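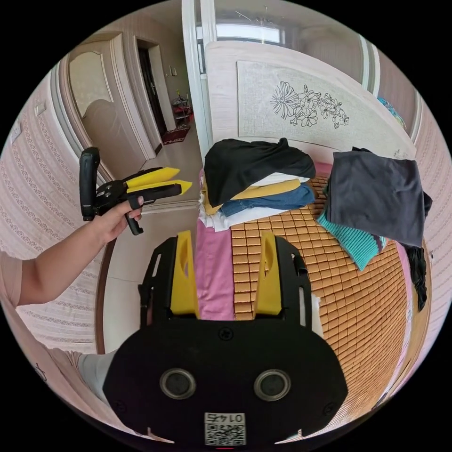
Eltex Introduces the Dromarero, a Travel Fluid Head for Small Cinema and Mirrorless Cameras

HUNDON, 24 February 2026 – Eltex is delighted to announce the Dromarero, a fluid video head made for people who carry their own gear. It weighs 1,216 grams with the pan bar attached, sits on any flat-top tripod with a standard 3/8-inch screw, and brings stepped drag and adjustable counterbalance to a size of head that has mostly had to do without them. Orders are open now at $358.

The Dromarero has been in the works since the company's small workshop in Hundon began getting letters about its older friction head, the Dimaculangan. Owners loved how tough it was. They were a lot less fond of the way it started a pan, with a little jump that showed up in every long-lens shot. The new head shares no moving parts with the old one, and the first thing the design team did was get rid of that jump!

"I must have filmed the same row of rooftops a thousand times, going left, then right, then left again," said Arnel Ignacio, lead designer at Eltex. "One morning I looked back at the footage and couldn't tell where the pan began. I ran down the hall to get everybody. We all stood there watching rooftops and grinning."

Drag That Stays Where You Set It

Pan and tilt each have their own drag ring with four settings plus zero. The rings click, so they can be set by feel in the dark or with thin gloves on, and the numbers are engraved and filled with white paint. Setting one is plenty for a mirrorless body and a short prime. Setting four slows things down enough for a long telephoto zoom on a rail, where the smallest twitch of the hand can ruin a take.

The grease inside the drag units took longer than any other part of the project. Early samples felt wonderful indoors and turned stiff on cold mornings, so the team went through batch after batch before settling on one that keeps much the same feel from a frosty field to a hot parking lot. Both drag units are sealed, and neither needs any care from the owner.

Counterbalance uses a single dial on the left side with five steps. Turn it until the camera stays put when you let go of the bar. A tilt lock and a pan lock are on opposite sides of the head and have differently shaped levers, a small change that came straight from the people who tested it.

"On my old head I was always grabbing the wrong lever," said Honeylyn Buenaventura, a documentary camera operator who used an early unit on a river film last August. "With this one I stopped thinking about it by the second day. I could keep my eye on the finder and my hand just knew."

A Pan Bar That Folds, and a Plate That Slides

The pan bar is 200 mm long when closed and pulls out for a wider swing. It can be mounted on either side, and the rosette is a common pattern, so many third-party handles will fit. Loosen one knob and the bar folds down flat against the tripod legs.

The camera plate slides front to back with 55 mm of travel, which makes it easy to find the balance point after swapping a light lens for a heavy one. It comes with one 1/4-inch screw and one 3/8-inch screw, and spare screws are held in a small well under the base along with a hex key. A side-loading clamp means the camera drops in from above instead of being threaded on from the back – very welcome when the tripod is up high or wedged against a wall. There is a bubble level on the rear of the base, with a soft light that turns itself off after a short wait. 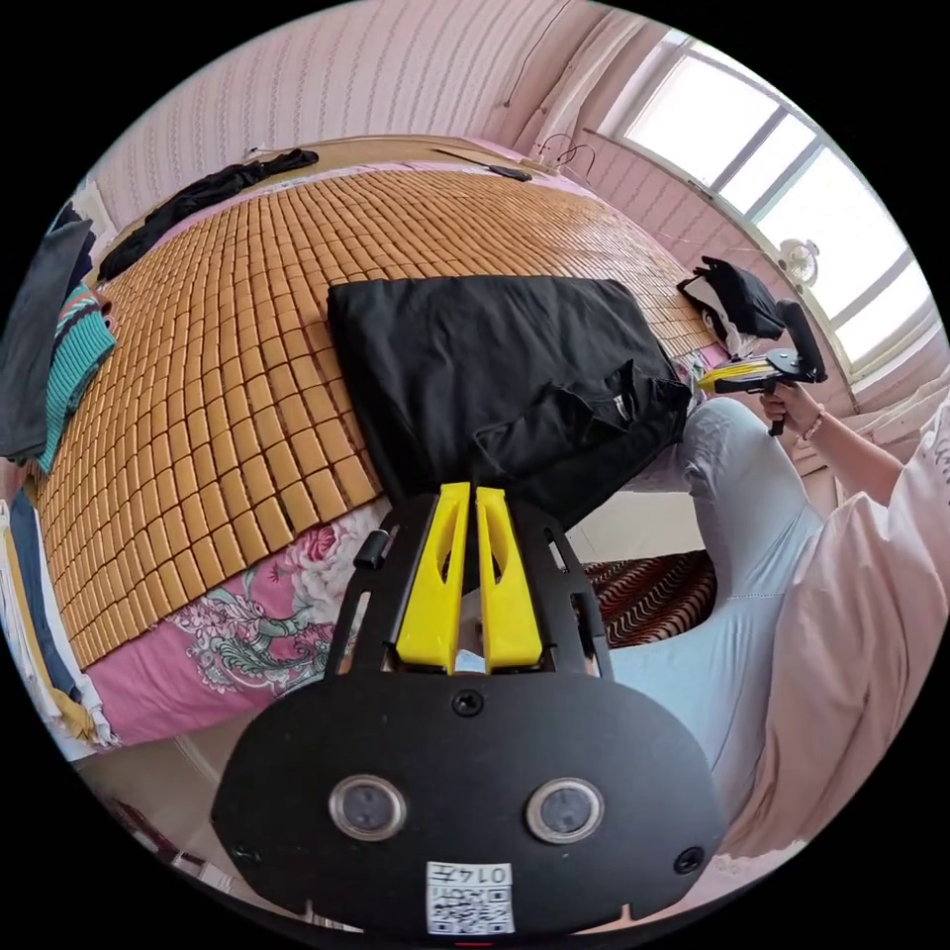 Packing was on the team's mind from the very first sketch. With the bar folded and the plate removed, the Dromarero has no sharp corners and no knob that stands out far enough to catch on a zipper. Eltex supplies a thin drawstring pouch, and the head is happy in the middle of a suitcase with soft things on every side of it. Something like the folded black garment on the bed in the photo would do nicely as a layer of padding: put one below, put one above, and keep the pan bar pointing toward the hinge of the case. The locks should be left open for travel, so that a hard knock moves the head a little and doesn't strain it.

Made to Be Repaired

Every Dromarero can be opened and serviced. The drag units, counterbalance spring, clamp and levers will all be sold as separate parts, and the company is putting together clear, photo-based guides for the jobs an owner can safely do at home. Anything deeper goes back to the bench in Hundon, where the same people who build the heads will work on them.

"I've looked after Dimaculangan heads that have been dropped off trucks and left out in the rain, and folks still want them fixed," said Gitau Makori, who runs the service bench. "I asked for two things on the new one. I wanted screws I could reach, and I wanted the same size of screw all the way through. I got both, and I'm thrilled about it."

Owners of the Dimaculangan will be glad to hear that parts and service for that head will carry on as before. The two heads use different plates, but an adapter will be offered so that cameras already fitted with the older plate can go straight onto the new clamp.

Price and Availability

The Dromarero is priced at $358, including the pan bar, one sliding plate, spare screws, a hex key and the drawstring pouch. The plate adapter and extra plates are sold separately. Orders are being taken directly by Eltex and by its usual dealers, and heads will ship in the order they were booked. Teodoro Lumanlan, who manages dealer sales, is setting up a run of hands-on days at camera stores so that people can bring in their own camera and lens and try the head before they buy it. Stores that would like to host one are warmly invited to get in touch.

About Eltex

Eltex designs and builds camera support gear in Hundon, including tripod heads, plates and short sliders. Its products are used by solo filmmakers, wildlife shooters, teachers and small crews.

Press Contact

Laine Bite, Press Office, Eltex, Hundon. Review units, product photos and a full spec sheet are available on request. Please say which camera and lens you plan to use so that the right plate screws can be packed with the head.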